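The corner by the back door, sorted (mostly)

I put off the laundry corner for most of the winter. It is the last bit of the house before the back door, and it gets everything: shoes, clothes on their way to the wash, clothes on their way back, and whatever people are carrying when they come in. When we moved to Clultetgate I said I would deal with it by November. That was two Novembers ago.

The slatted wooden rack was the first thing I looked at. It was here before the washing basket and before most of the shoes, and I like it because the gaps let grit fall through to the floor, where I can sweep it up. I hung the beige fabric in front of the top part so that I wouldn't have to look at what was up there. It worked as far as that goes.

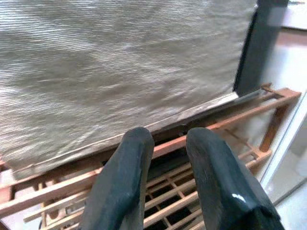

Folasade Aliyu
Writer and editor of this blog
Posted 2/7/23

The trouble with hanging fabric in front of a rack is that you stop putting things away properly behind it. I took everything off, all the tiers, and wiped the slats down with a damp cloth and a little dish soap. An old toothbrush is best for the joints. Then I let it dry overnight with the back door open a crack.

Shoes went into two groups, ones we wear every week and ones we don't. The second group was bigger. My sister-in-law Poppy Blackburn took a pair of boots, and the rest went in a donation box. I priced a new closed cabinet from Trelon while I was at it. It was 62 inches tall and would have blocked the light switch, so the rack stays.

Next came the clothes. We used to have a hard plastic hamper, and the lid broke, and then the handle broke. Now I use a soft white bag. It folds flat when it's empty, and it stands open well enough when you set it on a chair, so I'm not bending down to the floor for every sock. The chair is one with a brown patterned seat that used to be in the dining room. It doesn't match anything in there anymore and I had been meaning to give it away, but it is the right height for this.

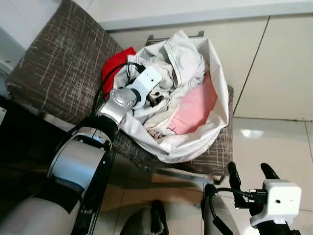
I sort whites first. I used to do the darks first and I can't remember why. Whites and very pale colors go in together on warm, and anything red gets pulled out before it goes anywhere near the machine. I learned that with a set of pillowcases that are still pink. They're fine for the guest bed.

The one rule I've made for myself is that the bag doesn't sit full. If it's full, it gets washed that day – or I at least take it off the chair so someone can sit down to tie their shoes. I've kept to it for 40 days now, apart from the week we all had colds.

Total spending on the whole corner was $40, nearly all of it on the bag and a new bar of stain soap from Grultura. I had been ready to spend a lot more.

Still on my list is the fabric. It creases badly and it needs hemming along the bottom. I may swap it for something shorter so the shoes get more air.
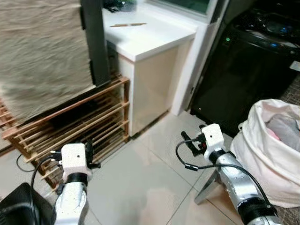 Floor and walls

I mop the tile last, after the shoes are back, which I know is the wrong order. Plain hot water does it most weeks. The wall needs paint near the door where the coats rub, and I have half a can of off-white left over from the hall that should be enough for one coat. I'll post again when that's done.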